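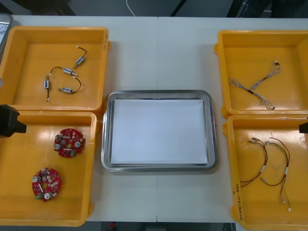 Workplace > Assembly > Notes from the Bench

Published in March by the author of Notes from the Bench
Last updated: March, late afternoon

Kitting is the part of our assembly work which visitors seldom ask to see. Before a unit can be built, its parts must be brought together in one place: the round boards, the small components on their leads, the wire harnesses. At Plilormont this was done by hand for as long as I have worked there, and it is now being handed over in stages to a two-armed station. I wish to set down what the change has meant for those of us on the floor.

The station was supplied by Hatatari and entered service on the Gwynne line, where the product is small and the order sizes are modest. Each type of part has its own yellow bin. The steel tray stands in the middle of the table with a sheet of white paper laid in it, and the kit is made up on the paper. The practice of lining the tray was ours before it was the station's. Bench staff had long preferred a plain background when checking a kit, and the request to keep it was accepted without difficulty.

The first matter to be settled was that of posts. Management gave a written undertaking that no position would be removed as a result of the installation, and this has been honoured. Two colleagues who formerly prepared kits for the whole of their shift now tend the station, fill the bins and inspect the trays. Both were asked whether they wished to move, and both were offered training during paid hours. I consider that the order of those two steps was correct.

The work itself has altered more than the headcount. Circular boards are simple to present and cause little trouble. Harnesses are another matter. They spring, cross over one another and catch at the connectors, and a person separates them without thinking. The station requires that they be laid out with some care, and we now put only a few in a bin at once. In consequence there is more walking to and from the stores, and this was not allowed for in the original plan. A request for a nearer rack has been submitted.

By the end of the second month, the station had completed 2,371 kits. We inspected every one of them, and full inspection remains in force. A proposal to inspect one kit in every 100 was put forward and has been deferred until the harness bins give less trouble. I support the deferral.

There is also the question of skill. A new starter used to learn the parts by handling them all day, and would know a poor crimp by touch within a few weeks. That knowledge now has to be taught on purpose. We have set aside the first hour of the morning shift for hand kitting on the Flekolex order, which remains a manual job, and all new starters take a turn at it.

Opinion on the floor is divided. Several colleagues report less strain in the wrists and neck. Others find the tending of a machine dull, and have said so at the shift meeting. Rotation between the station and final assembly begins next month, with each turn limited to half a shift.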